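Tenudholm Packing Trial: Progress Report for September
Prepared for Svitlana Didenko, Fovovance
Written by Lev Kushnir

Dear Svitlana,

Thank you again for the patience you showed when we moved the start back. I know you were hoping for a short report this time, and I did try, but the month was a full one and I would sooner give you too much than leave you guessing. The money you released in the spring has gone mostly where we said it would, and I think you will be pleased with where the work has got to, even if one or two things are slower than I had hoped.

As you'll remember, the question you asked us to answer is whether the Triveo gripper kit is good enough to recommend to the small packing shops on your list, the ones who can't afford an integrator and will have to set the thing up themselves. So we have been trying to behave like one of those shops. Alina Costache unpacked the kit and mounted it using only the printed guide, and she had the fingers opening and closing before lunch. The guide is good up to the page on grip force, where it suddenly assumes you already own an earlier model, and she lost most of an afternoon there. I've sent the supplier our notes on that page (politely, I hope!) and they have promised a new version.

We have now finished 747 picks on the boxed goods, which was the easy part of the plan and was always meant to be. The kit did very well with them. There were 8 drops in the whole lot, nearly all on the first day, before Alina had settled on a slower approach. I would have no worries telling a shop to buy it for cartons and leave it at that.

The wrapped goods are where we have spent our time since, and where I'd like to go on a bit longer. Film is a difficult material for a gripper. It creases, it slides over whatever is inside it, and it shines, so the wrist camera can have trouble deciding where the edge is. We started with tall clear-wrapped cylinders held upright, because three of the shops on your list told us that was their biggest headache. So far we have run 40 of the 200 picks we planned. I had wanted to be at the halfway mark by now. The delay is mine, as I asked for the force settings to be redone from the beginning once we saw how differently the film behaved from card, and I still think it was the right call.

Daylight has been the other nuisance. We have big windows, and the results before ten in the morning don't match the results after lunch. Thaís Bragança has begun writing the time of day beside each run, and next month we'll try the same picks with blinds and see how much of the difference goes away. A shop owner will want to know that before choosing a corner for the machine.

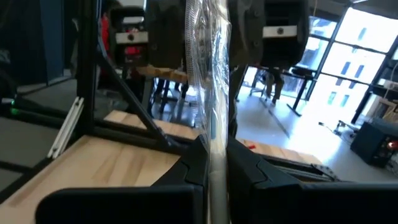

Zakhar Pavliuk read a draft of this report and asked me to be careful with the wrapped goods. He would not recommend the kit for film on the strength of 40 picks, he said, and he wants the pads tried after a month of wear as well, when the surface has had time to get dusty and smooth.

I agree with him, and I've added a wear check to the plan. It needs no extra money, only a second set of pads, and we can cover that from what is left in the parts line. The Zinchenko kit, which you asked us to look at for comparison, has been ordered but hasn't reached us yet. When it comes we'll put it through the same boxed and wrapped runs so that the two can be set side by side fairly.

For the coming month, then, we mean to finish the remaining wrapped picks, run the blinds test, and start a first draft of the buying advice in plain language. I would be very grateful if you could let me know whether the shops would like that as a printed sheet or something to read on a screen, as Thaís would lay it out differently for each.

You are warmly invited to come and see a run whenever you're passing. Mornings are best, and there is always coffee.

With thanks and best wishes,
Lev Kushnir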